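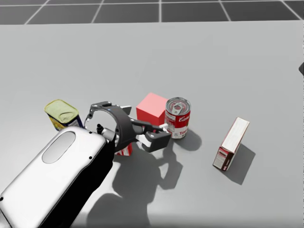 Isla McAlister wrote to say she'd found signal crayfish under her footbridge, and could she have a trap that the water voles won't wander into? Yes, and it's the one we're happiest with!

The Waaka crayfish trap is 62 cm long, folds flat and weighs next to nothing (lovely if your stretch of river is a long walk from the car). Both entrances have a fixed guard 97 mm across, and the mesh is fine enough to hold younger crayfish as well as the big old males. Check with your local fisheries office before you set any trap, as you'll need their consent and a tag for each one.

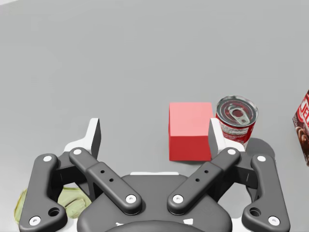

Bait goes in the zipped pocket in the middle, so it stays put even in a quick current. Oily fish works a treat. Look at the trap every day, then scrub and dry it fully before it goes near another pond or stream.

Comes with 17 m of sinking cord. Spare bait pockets sold separately. Order code 1552.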